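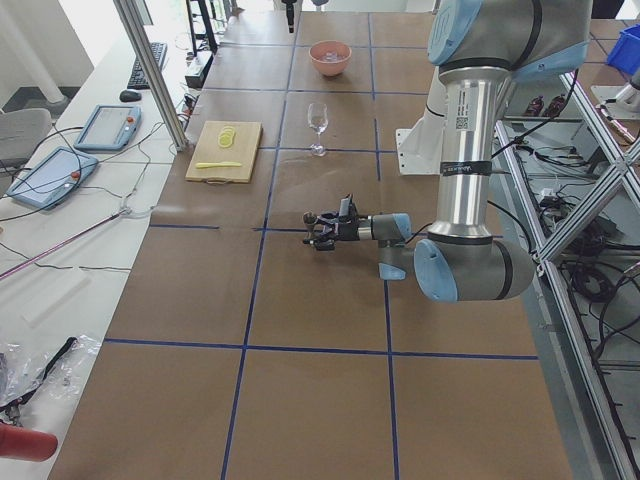
Figure 1. Work table with taped grid, one arm mounted at the table edge, a second arm's gripper at the far end, teach pendants on the side desk.

Unit 4. Setting Up a Shared Bench for Tabletop Manipulation
Course handout, Witum Community Workshop
Prepared by Thoa Lý. Revised July.

4.1 Purpose of this unit

Units 1 through 3 dealt with the arm as a machine: joints, payload, power and the emergency stop. This unit deals with the bench. Most of the trouble reported by earlier groups came from the table and the wiring, and the work in this unit is intended to reduce it. By the end of the unit each group should be able to lay out a table surface, establish a table coordinate frame, place objects in known cells, and run a pick at low speed with one member holding the pendant.

Participants must have completed the safety sign-off from Unit 2 before switching on any arm. The sign-off sheet is kept in the Flindley cabinet. Participants who have not signed may take part in sections 4.2 and 4.3, which are carried out with power off.

4.2 Covering and marking the table

The table is covered in brown kraft paper and marked with dark blue tape, as in Figure 1. The paper gives a plain, matte background and may be replaced when it is torn or stained. Pull it flat before taping. A ridge that looks harmless will tip a stemmed glass.

Begin at the long edge nearest the participants. Lay the first strip parallel to that edge and check it at both ends with a steel rule. Lay the second strip at a right angle to the first with a carpenter's square. All further strips are measured from these two and never from one another, so that small errors do not add up along the table. Groups working with the standard template should set the spacing to 395 mm, measured from tape centerline to tape centerline. Press the tape down with a cloth. Do not cut tape on the table with a knife; cut it on the side desk and carry it over.

Number the columns from the left and letter the rows from the near edge. Write the cell names on the group plan. Do not write on the paper itself, as handwriting has confused the vision exercises in Unit 6.

The rows nearest the participants are kept clear at the start of every run. They serve as the set-down area. In Figure 1 the objects stand in the middle and far rows and the near half of the table is bare paper and tape.

4.3 Mounting and cable routing (power off)

Before any run, inspect the bracket at the table edge. Each bolt is to be checked by hand and then with the torque wrench. If a bolt turns at all, stop and inform the bench lead. Enter the result in the bench log even when nothing was found.

Cables are routed according to the following rules.

Pendant cables run across the side desk to the table edge and stay off the work surface.
The gripper cable must have enough slack for the wrist to turn through its full programmed range. A short loop between wrist and gripper is acceptable. A loop that can reach the jaws is not.
Power cables and signal cables are kept on separate sides of the lower shelf wherever length permits.
Surplus cable is coiled and tied. Work in progress on the lower shelf must be tidied before the bench is handed to the next group.

The last rule is the one most often neglected. Several groups have asked whether cable ties may be used. Hook-and-loop straps are preferred. Permanent ties are reserved for the fixed harness, which participants should not alter.

4.4 The table coordinate frame

Positions in this course are given in the table frame and not in the robot base frame. The origin is the near left corner of cell A1, at the tape centerline crossing. The x axis runs along the near edge toward the right. The y axis runs away from the participants toward the far end. The z axis points up, and z is zero at the paper surface.

To teach the frame, fit the pointer tool and jog the arm to three points: the origin, a point on the x axis at least two cells away, and a point in the positive y direction. Approach each point from above at the lowest jog speed. Lower the tip until a single sheet of office paper can still be drawn out from under it with slight resistance. Record the point. Lift straight up before moving sideways.

After teaching, verify the frame by sending the arm to a fourth tape crossing that was not used. The tip should come down on the centerline of both strips. If it lands consistently to one side, the tape is probably crooked and the frame is probably good; check the tape with the square before teaching again. If the error grows with distance from the origin, repeat the x axis point.

With two arms on one table, each arm is taught separately against the same three crossings. Groups have sometimes copied the values from one controller to the other. This does not work, and on one occasion it brought a pointer into the table with enough force to bend it.

4.5 Objects and placement

The object set for this unit is drawn from kitchen items. It includes a bowl, a stemmed glass, a cutting board with a hand cutout, a plastic knife and thin lemon slices. These were selected to present different problems to a two-finger gripper.

The bowl. A rounded bowl is grasped at the rim with one finger inside and one outside. Groups should test the rim grasp empty before attempting it with contents.

The glass. The stem is narrow and the bowl of the glass is wide, so the center of mass sits high. Grasp at the stem directly under the bowl and use the lowest force setting that holds. Position the glass by eye relative to the nearest tape line and note the distance on the plan. Each group has one spare. Requests for a third glass go to Thoa Lý in writing.

The cutting board. The board is a support surface in the first exercises and becomes an object to be moved in the last. When it is used as a support, its thickness must be added to every z value for items resting on it. Omitting this step is the most frequent cause of a protective stop in this unit.

The knife. Only plastic knives are permitted on the bench. Place the knife flat across the board with the handle to one side. The handle is the grasp target. A flat handle on a flat surface leaves little clearance for the fingers, and the approach height must be set with care.

The slices. Thin slices tend to stick to each other and to the fingertips. A stack may be moved as a unit in Exercise 3. Separating the slices is an open problem and carries no marks, although written observations are welcome.

4.6 Pendant duty

One member of the group holds the pendant whenever an arm is powered. With two arms powered, two members hold pendants and have no other task. Pendants may rest on the side desk only while both arms are stopped and the program is paused. They are placed with the screen up and the red-orange button unobstructed. Bags, tools, and packing material are not to be laid over or against a pendant.

The person on pendant duty calls "moving" before each start and waits for a reply. The first run of any new program is made at 50 mm per second. Speed may be raised only after the bench lead has watched one complete cycle.

The pendant holder does not type. Edits on the workstation are made by another member, and the program is reloaded with the arm stopped.

4.7 Exercises

Exercise 1. Hover. Program the near arm to visit the crossing in front of the cutting board and to one side of it, pause above the surface, and return. The arm does not touch anything. Record the height of the fingertips above the paper at the pause.

Exercise 2. Knife to set-down area. Pick the knife by its handle, lift it clear of the board, and place it in a near-row cell with the handle pointing left. Repeat until the group has three successful runs in a row. A run counts as successful if the knife lies wholly within the cell.

Exercise 3. Stack transfer. Move the stack of slices from the board to the bowl. The bowl may be relocated beforehand, and the group plan must show where it stands.

Exercise 4. Two arms. The far arm holds the bowl by the rim while the near arm completes the transfer. Before running, draw the reach of each arm on the plan and shade the overlap. Only one arm may be inside the shaded area at a time. Use the Mollex interlock block supplied in the course library – do not write a separate one.

Exercise 5 (optional). Move the board. Clear it first.

4.8 Records to be submitted

Each group submits the plan with cell names, the three taught points for each arm, the verification result from section 4.4, and the bench log page. The log must list every protective stop with the program line on which it occurred. A log showing several stops and a clear account of each will be marked higher than a log showing none and no account.

Program files are saved to the Lò folder on the workstation under the group name. Files left on the desktop are removed when the workstation is serviced.

4.9 Closing the bench

Park both arms in the taught rest position. Press both emergency buttons. Return glassware to the cabinet and discard food items – including any slices that have fallen beneath the table. Inspect the paper and replace any lifted tape with a new strip laid on the same line. Coil the cables on the lower shelf. Sign the log.

Reading for Unit 5: gripper force curves, sections 1 and 2 of the course binder. Bring the completed plan from this unit, as the same cell names will be used.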